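Planner returns a different path every time for the same push

Posted by Thanakorn Limsakul in Motion and Planning

I have a tabletop pushing setup with a cylindrical tool on the arm. The task is to slide one block next to another without touching the rest. I plan in Karagiannis with the default sampling planner. Same start, same goal, same obstacles, and I get a new path on every call. Some are fine, some swing the elbow way out. I logged 100 calls and 17 of them failed with a timeout. Is there a setting I missed?

Haris Popescu
Set the seed. It's in the planner config.

Snežana Berisha
Fixing the seed makes it repeat, but you can get the same bad path forever. Sampling planners pick random joint states, so different paths are expected. For pushing I would split the job in two. Use the sampling planner only to get above the start point, then run a straight Cartesian move at a fixed height for the push itself. Check the tool collision shape too. If you padded it for safety, the gaps between blocks may be closed as far as the planner knows. My timeouts mostly went away when I cut the padding down to 8 mm.

Špela Dimitrov
Agree with Snežana on splitting it. I seed the planner with 1072 for regression tests and leave it random otherwise. Also look at where the approach pose is. Mine sits a little above the board, beside the block, with the tool clear of its neighbors.
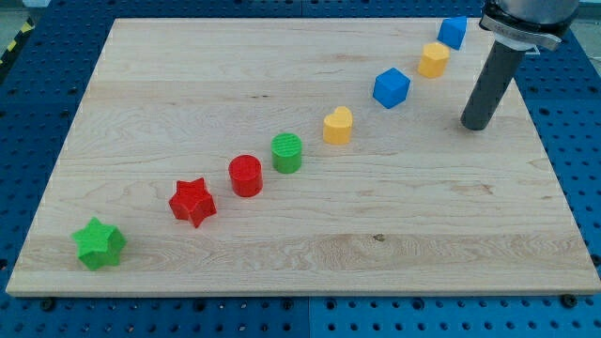
Does the collision scene need to be updated after every push?
Update it each time a block has moved, before the next plan request. With stale poses the planner will happily route the tool through a block.

Thanakorn Limsakul
Padding was 25 mm. Lowered it and the timeouts stopped. Will try the Cartesian move on Saturday.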